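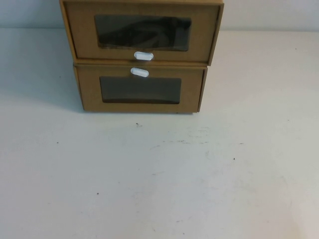
Protective stop when pulling the upper drawer of a cardboard unit

Posted by Slavica Vlachou in Small Arms and Grippers, 5/12/26

The task is a drawer pull on a small stacked cardboard unit, upper drawer first, then lower. The arm is a Tabrizi bench model on a Dravbridge controller with the stock parallel gripper. Each drawer has a white oval pull handle centred left to right, at the lower edge of the upper front and the top of the lower front, and the fingers close on it from above and below.

The lower drawer runs without trouble. On the upper one the arm grips the handle, starts the pull, and goes into protective stop with fault 13 (joint torque deviation). It does this on most cycles but not all. When it does get past the first part of the travel, the whole upper section tends to come forward instead of the drawer sliding out of it.

What I have checked so far:

Payload and tool centre point re-entered after the last gripper change.
Pull speed reduced from 600 to 400 mm/min. Fewer faults, but they still happen.
Handle position taught again by hand, with the unit in the position shown.
Drawer pulled by hand. It moves, with some drag at the start.

The upper section is a little wider than the lower and overhangs it left and right. I don't know if that matters. The upper drawer also has something in it and I have been running it that way, as the real job will have contents.

I could raise the torque deviation limit until the fault goes away, but I would like to know what is causing it first. People reach into this area to reset the unit between runs.

Irena Grabowska

Leave the limit where it is. Fault 13 on that controller compares measured joint torque with what the model predicts for the motion. During a pull with a fixed grip, any path error turns into force, and the fault is reporting that force correctly.

I would look at three things in this order.

First, the direction of the pull. You taught the handle position, but you don't say where the pull vector comes from. If it is the X axis of the base frame, it is only parallel to the drawer travel when the unit stands square to the base. A couple of degrees of yaw is enough for a cardboard drawer to bind against its sleeve. Teach a second point with the drawer fully out and pull along the line between the two. Do it separately for each drawer. The handles on your unit don't line up exactly either, the lower one is slightly to the left, so a copied program with only the height changed will be off centre on one of them. Off centre on a light drawer means it twists.

Second, the grip. With one finger above the handle and one below, any height error lifts or presses the drawer front as the fingers close. On the upper drawer a lift goes straight into the section it sits in, and unless there is something on top, out of the picture, little holds that down. Close the gripper, stop, and watch whether the front moves before the pull starts. If it does, correct the height until it stays still.

Third, restraint. The unit is light. If the drag at the start of travel is greater than the friction between the sections, the upper section will move with the drawer. Your description of it coming forward fits that. Fix the two sections together and fix the lower one to the table. Double-sided tape will do for a test.

Once those are done, run the drawer empty, then with the contents. If it only faults when loaded, look for something catching inside near the front window.

As for people reaching in: a protective stop is not a safe state for hands. On the Dravbridge the drives can stay energised after fault 13, and a gripped handle under load can spring back when the fault is cleared. Use the enabling switch or the emergency stop before anyone touches the unit, and open the gripper before resetting.

mosley_bench

had this with plastic drawers. Turned the torque limit up and it was fine, never had a problem after

Irena Grabowska

Please don't do that on a cell people reach into. The limit is also what stops the arm when it meets a wrist. If it was set by a risk assessment, it can't be changed without redoing the assessment.

Slavica Vlachou

Thank you. The pull vector was the base X axis for both drawers, and the lower program was a copy of the upper with a height offset. The front also lifts visibly when the gripper closes on the upper handle, so the height was wrong as well.

I have taught both lines again and corrected the grip height. 2 faults in the session after that, both with the contents in. The sections are not taped yet. Limit unchanged, and the reset procedure now starts with the emergency stop.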